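Speaker notes – Rezaei, Thursday session, second slot after coffee

Start without the title slide. Ask who has a cell that was set up by a person who has since left. Wait for the hands.

I was asked to talk about how we look after the Sellari cell. The honest title would be "things we check because we stopped trusting the log." The log says the gripper is fine. The log said that the week it dropped 135 parts, too.

Setup. One arm, one two-finger gripper, one table. Ciston sold us a calibration routine that was supposed to take care of drift. Maybe it does at Ciston. At our place it ran clean every morning at 6:30 and the fingers still closed to one side of the part. I went through 653 runs of it. All green. A check that never fails is a check I'd like to see the inside of.

What we found: the fingertip offset had been typed in by hand after a repair and never measured again. The routine was comparing that number with itself. (Pause here, people usually groan.)

So we went back to the simulated version of the job and rebuilt the approach from there, with odd shapes on the table. A flat puck tells you very little about finger clearance. A pine cone tells you plenty.

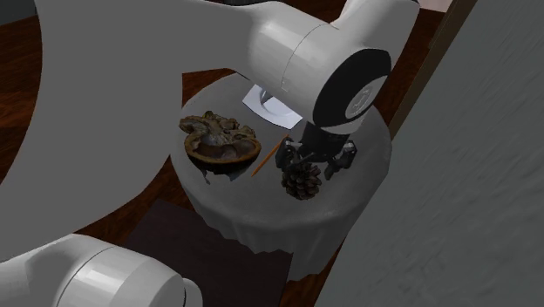 Amirhossein Rezaei objected at this point when we ran through the talk, saying that a simulator will forgive a bad offset just as happily as the routine did, and that he wouldn't sign off on a gripper until somebody had put a gauge between the real fingers. I agree with him. The sim gives us the approach and the clearance on each side. It says nothing about a worn pad or a loose screw.

Current routine, read slowly, people write this down:

Power off, wipe pads, look at the screws under a lamp.
Gauge between the fingers, open and closed. Write the number on paper first, then enter it.
Replay the approach in the sim with the new number.
Run 2 slow picks on the real cell, hand near the stop.
Only then the Ciston routine, for whatever it's worth.

Results so far: 517 picks since the change and no drops. I don't want applause for that. The old setup had a good stretch as well, and the pads were new this time.

Hullus will ask about automatic pad wear detection – they always do. Answer: show me one that has caught a worn pad before the operator did. Then questions. If there are none, go back to the offset story and ask who has measured theirs since June.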